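Reference > Materials > Stone > Marble worktops

Marble worktop

A marble worktop is a flat working surface made from a slab of marble, used in kitchens, bakeries, laboratories, shops and workshops. Marble has been cut for tables and counters for many centuries. It is valued for its appearance and because it stays cool to the touch at room temperature, a property that pastry cooks and candy makers rely on.

Composition

Marble is a metamorphic rock formed when limestone or dolomite is changed by heat and pressure. Its main mineral is calcite, or dolomite in some varieties. Pure marble is white. Gray marble gets its color from carbon or fine clay minerals in the original limestone, and green or red marble from other minerals such as serpentine or iron oxide. Veins form where mineral-bearing fluids filled cracks in the stone.

Calcite is fairly soft, with a value of 3 on the Mohs scale. A steel knife will scratch it. It also reacts with acids, so lemon juice, vinegar and wine leave dull marks known as etching. An etch mark is damage to the surface itself and cannot be washed off.

Manufacture

Blocks are cut from the quarry face with diamond wire saws and moved to a processing yard, where gang saws divide them into slabs. Slabs for worktops are usually 20 or 30 millimeters thick. Weak slabs are backed with fiberglass mesh and resin before polishing. The Nowicki yard at Clonness, which supplied counters to bakeries from its own gray stone, cut slabs to a standard length of 196 centimeters, the longest that its original polishing bench could hold.

The edges are shaped after the slab is cut to size. A square edge with a slight bevel is the most common. Rounded edges chip less easily and are often chosen for tables that people walk around.

Supports

A marble top is heavy, and the frame under it must be stiff enough to keep the slab from bending. Kitchen counters rest on cabinets. Freestanding tables have legs joined by rails, and the slab is set on small dabs of silicone or on felt pads. Overhangs are kept short unless brackets are added.

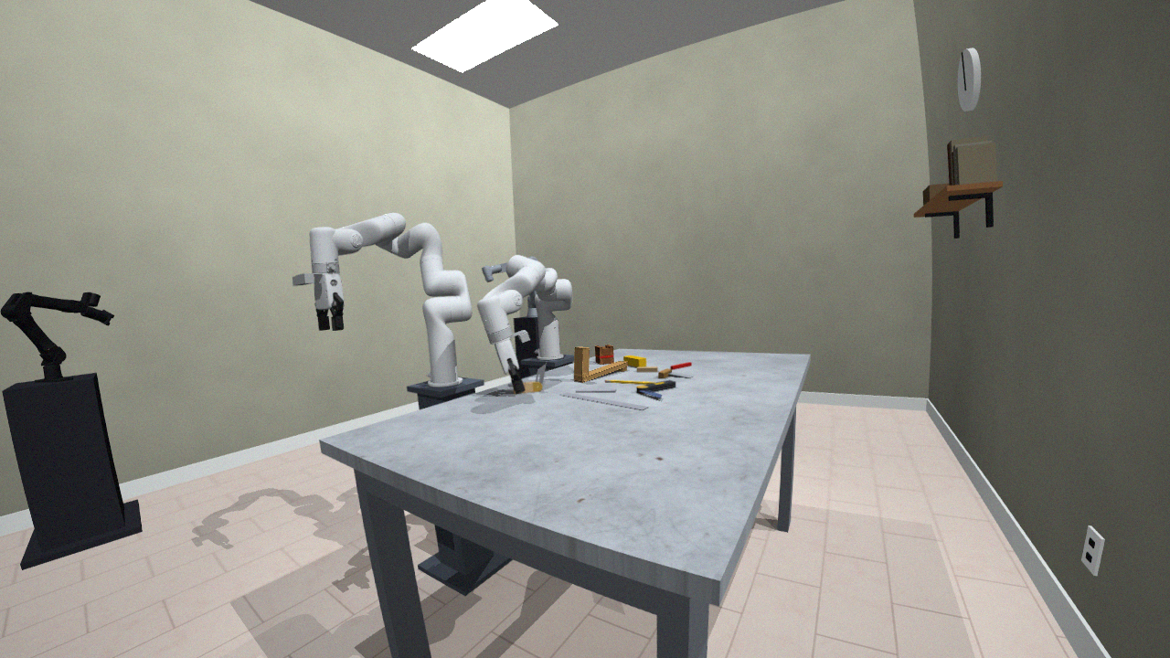
Gray marble-topped worktable, computer rendering.

Finishes

Two finishes are in general use. A polished finish is glossy and brings out the color and veining, but shows etch marks clearly. A honed finish is smooth and matte. It hides etching better and takes up oil more readily. Some fabricators also offer a brushed or leathered finish, which has a slight texture and is harder to wipe clean.

Care

Marble is porous and is normally treated with a penetrating sealer. The sealer slows staining but does not prevent etching. Spills are blotted up, and the surface is washed with water and a mild neutral soap. Oil stains can sometimes be drawn out with a poultice of baking soda and water left in place overnight under plastic film.

Light scratches are removed by rubbing with progressively finer abrasives. Deep chips are filled with tinted epoxy or polyester resin. Sudden heat can crack a slab along a vein, and trivets are used under hot pans.

Imitations

Several materials are made to look like marble. Cultured marble is a mix of resin and crushed stone cast in a mold and coated with gel. Printed laminate and porcelain panels are lighter and resist acids. Scagliola, an older method, uses colored plaster and glue polished to a shine. In her handbook on shop interiors, Zoi Antoniadis lists the counters of the former Javthorpe dairy as a late example of scagliola in commercial use; they had long been recorded as solid stone.

See also

Soapstone
Terrazzo
Engineered stone
Countertop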